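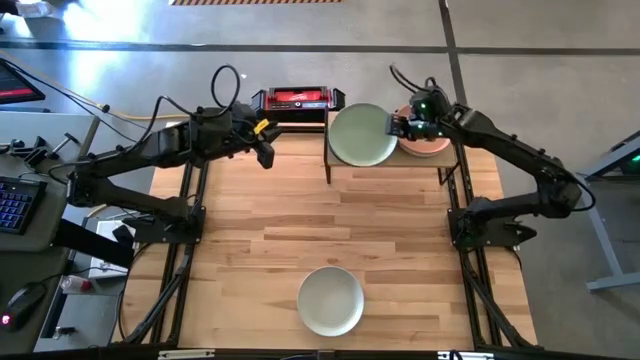 ## Unit 4: Physical keyboards on phones

Reading for Thursday: the Skutthorpe case packet, first half. Notes by Catarina Torres.

A hardware keyboard takes space from something else. On a slider, the extra layer makes the phone thicker. On a fixed-keyboard phone, it shortens the screen. Before you compare two designs, write down which part gave up the room.

### Slider types

- **Side slider.** Keys come out along the long edge. Wide keys, used in landscape.
- **Vertical slider.** Keys come out at the bottom. Narrow keys, used in portrait, and the phone gets top-heavy when open.
- **Split slider.** Half the keys on each side of the screen. Needs two tracks and two flex cables.

The flex cable is the usual weak point. It bends every time the phone opens, and a small crease near the connector can kill a whole row of keys. 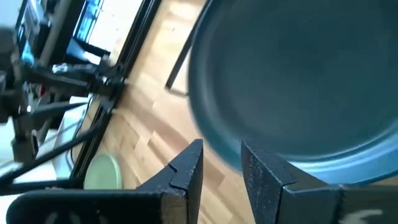

Cable life is tested by opening and closing the slider on a rig. The Pestwood prototype in the packet lost its top row at 2,144 cycles. The second sample had a wider bend radius and was still working when the test was stopped. Two samples is a small test, so treat the result as a hint.

### Key layout

Raquel Quintela's typing study for Petridis used 50 people and two layouts. The staggered layout was faster in the first session. By the last session the gap was small. Read her error table before the speed table.
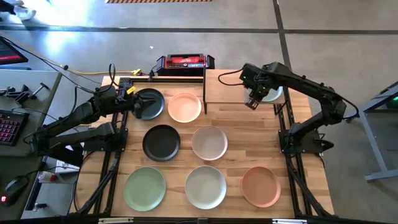
Color is a cheap way to mark groups of keys, but it has to survive dim light. Pick colors that differ in lightness as well as hue. Take the plates on the worktable: the matte black one and the pinkish-beige one in the middle row would make a good pair for function keys and letters. The pale gray-white and the pale blue-white would be a poor pair on keys this small.

### For Thursday

1. Sketch a split slider for the Dullum handset, open and closed.
2. Mark where the cable bends.
3. Write 200 words on what the screen loses.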